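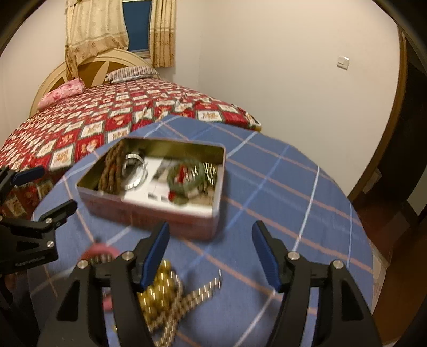 2. Equipment and spend, November

To: Birgit Ackermann
From: Leonie Hagedorn, Dernthorpe

Short one this time, sorry, quote deadline is 4pm.

Where we are. Jewellery sorting going on in the bedroom set, tin box on the round table, bracelets in the box, beads on the cloth. Beads are the hard part. Strands lie flat on the fabric and the ribbed finger pads have to get under them. Helge wants thinner fingertips before we buy anything bigger and I agree with him.

Grippers. Budget line was for 4 more from Erell. Asking to cut that to 2 and move the rest to spares (fingertips, pads, screws). Lead time from Erell is 90 days, so an order placed after this month misses the spring block altogether. Stubbs can do pads quicker but only in thier standard sizes, Friederike is checking the fit.

Software. Clilura licence renewal is due. Price up 13 per cent on last year. Have asked for the old rate in writing, no answer yet. Not in the table until they reply.

Props. Cheap, mostly charity shop. More bead strands and bangles wanted, also a second box with a lid that shuts properly. Comes out of petty cash.

Not done: insurance for the second room, and the bench power supplies (Benedikt has the old quote, it has probaby lapsed).

Need from you:
- yes or no on the gripper change
- who signs for Erell while Benedikt is on leave
- whether spares count as capital or consumables. Last year we did it both ways and finance sent it back

Receipts to follow seperately.

Leonie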